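Section 11: Washing caps and other shaped items on the Gentle Soak programme

We get more letters about caps than about anything else, so it seemed only fair to give them a section of their own. The Zasside has a soak setting that is kind to stitched brims, and once you have done it a time or two you'll hardly need this page!

Before you begin, have a look at the label inside the cap. Older caps sometimes have cardboard in the brim, and cardboard does not come back from a soak. If the brim makes a dull, papery sound when you tap it, sponge the cap by hand instead (see Section 3).

1. Fill the tub to the lower line with cool water and add half a capful of liquid soap. Powder tends to settle in the seams.

2. Dab a little soap along the sweatband with an old toothbrush and leave it while the tub fills.

3. Lay the caps in the tub crown upwards. Please don't fold one inside another, however tempting it is when you have a whole cricket team's worth to get through.

4. Turn the dial to Gentle Soak, close the lid and press Start. The programme takes 52 minutes, which is long enough for a pot of tea and most of a crossword.

5. When the light goes out, lift the caps by the crown and press them in a towel. Do not wring them.

6. Shape each brim with your hands while it is still damp, and stand the cap over a small bowl to dry, well away from the radiator.

Note: dark cloth may give up some colour in its first few washes. Keep it apart from pale things until the water runs clear.

CAUTION: Never use the Spin setting for caps. It can crease a brim for good, and it does the drum no favours either.

If the tub shows code 2157, the lid isn't quite shut. Press down on the front corner and start again.

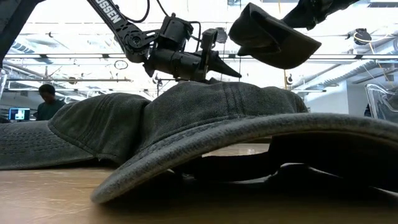 Fig. 3. Dark caps with stitched brims.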